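Footwear Care and Fitting, Unit 4: Insoles
Instructor: Lindalva Nogueira
Room 312

Students are expected to read this sheet before the February practical. Insoles are removed from the shoe and laid out singly – never stacked – so that each can be examined along its full length. 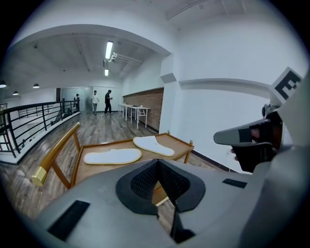
Fig. 1. Two insoles, white with a tan outer rim, on a wooden surface with low raised edges.

Record the condition of the heel, arch and toe areas on Form 20. Left and right are entered separately. Insoles awaiting examination remain on the top shelf of the cart.
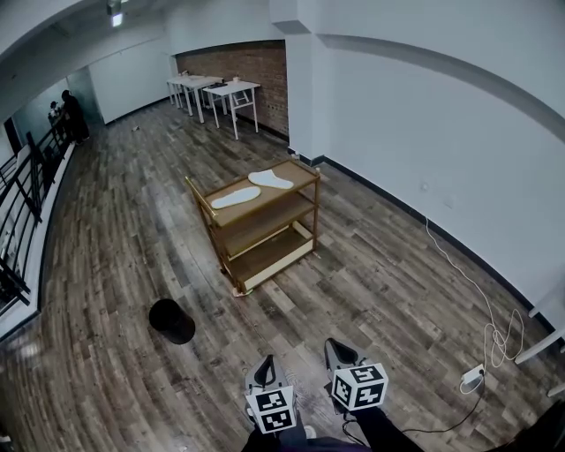 Fig. 2. Three-shelf cart with a pair of insoles on top.

Completed forms are due at the end of the session.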